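**Kakero visitor sign-in desk software, version used: April release**

We replaced the paper visitors' book at our front desk with Kakero and have run it for a month. The site has 80 staff and takes around 40 callers on a normal day.

Sign-in needs a name, a host and a badge number. The host gets an email at once. Incoming post is logged on a second tab, with search by sender or department.

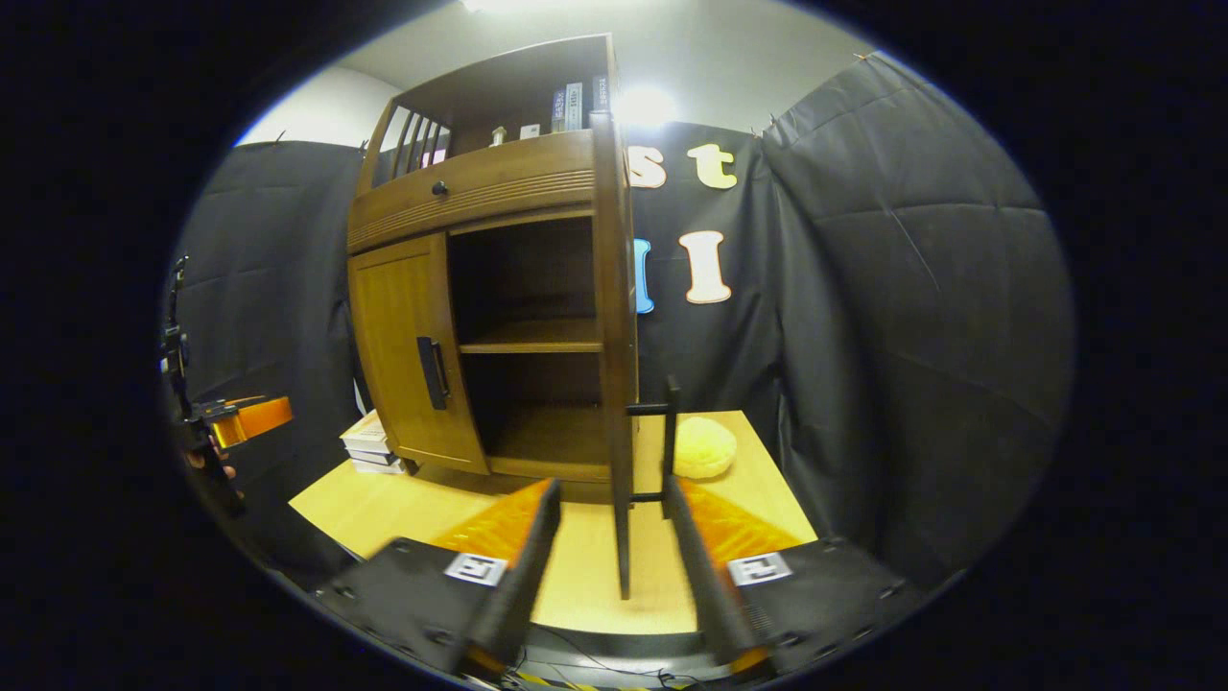
Badge printing is slower. The queue stalls after 75 labels and must be cleared by hand. Call notes are limited to 100 characters, too short for most messages.

Export to Closero works, but drops the department field.

Rating: 3/5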